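HANDOUT 4: TABLETOP SETS WITH A PRINTED BACKDROP

Small Sets and Props, Prarner evening course
Notes by Ritu Mittal, revised 20 December 2022

4.1 Scope

These notes cover the printed backdrop, the desk and the placing of small props. Lighting is in Handout 5. Read section 4.3 before the practical, as the marking-out exercise depends on it.

4.2 The backdrop

A printed brick sheet is the usual choice for a first set. It has a regular grid, so errors in hanging show at once, and it gives a strong warm ground for props in cool or light colours.

Materials supplied for printing fall into two groups, paper and cloth. Paper holds a flatter face but creases permanently. Cloth can be rolled and re-hung many times, but it bows between fixings and the mortar lines bow with it. A slight wave is acceptable behind toys and domestic objects. It is not acceptable behind anything with long straight edges of its own, such as shelving or picture frames.

Check three points where the sheet meets the desk:

(a) the line of the join, which should not run through the middle of a prop;
(b) the lowest course of bricks, which should be level with the desk edge;
(c) the change of colour from brick to wood, which the viewer will read as the foot of the wall. 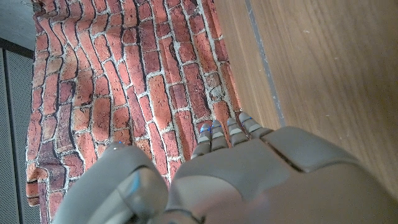
Fig. 4.1 Brick print against a light wooden surface.

Scale matters more than colour. Measure one printed brick and compare it with the props. The course sheet from Geven is 2,785 mm long and is cut down for desk use; keep the offcut, it serves for tests. If a toy car is shorter than one brick the wall looks too near, and the sheet should be moved back before anything else is changed.

4.3 Marking out

Mark the working area with tape before placing any object. Grey tape is preferred on brown wood — white tape pulls the eye and black tape looks like a gap in the top. The marked area need not be a true rectangle. Lines that follow the angle of view are easier to work to than lines squared to the desk.

For the exercise, leave 300 mm between the backdrop and the rear line, and 40 mm between the front line and the desk edge. Press the tape down with a cloth.

4.4 Placing the props

The set uses one main object and two minor ones. The main object is a blue toy keyboard, placed centrally with the keys to the front. The minor objects are a yellow toy car and a small brown wooden block.

Place the keyboard first. Its row of keys is the longest straight line on the desk and fixes the apparent direction of the whole set. The car goes behind it and

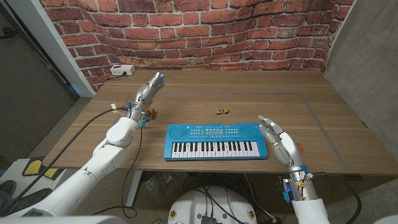 slightly to the right, lying side-on, so that the yellow is seen over the blue. Put the block to the left. A brown block on a brown top has little contrast and should be treated as a weight in the layout, with no detail expected from it.

Round features such as the speaker grilles on the keyboard draw attention in pairs. Do not stand a minor object directly behind one of them.

4.5 Corners and side walls

Where the desk stands in a corner, the side walls form part of the set. Plain grey or white is adequate. Do not extend the brick round the corner unless the courses can be matched — a mismatch of half a brick is visible from any seat in the room.

4.6 Care of the sheet

Roll with the print outwards. Store flat on the Kostlow rack, never on end. Cloth sheets may be steamed from the back, in a single pass, and left to hang before use. Do not iron the printed face.
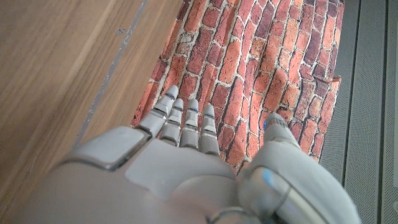

Ashok Pathak disagrees on the steaming and wrote in the margin of the May draft that a cloth sheet should be stretched on a batten overnight instead, as steam had softened the print on the two Bhatia sheets and the mortar lines never came back sharp. Either method is accepted in the practical. State which was used.

4.7 Practical

Work in pairs. Time allowed: 32 minutes, including marking out. Hand in a plan of the desk showing the tape lines, the foot of the backdrop and the position of each prop, with distances in millimetres.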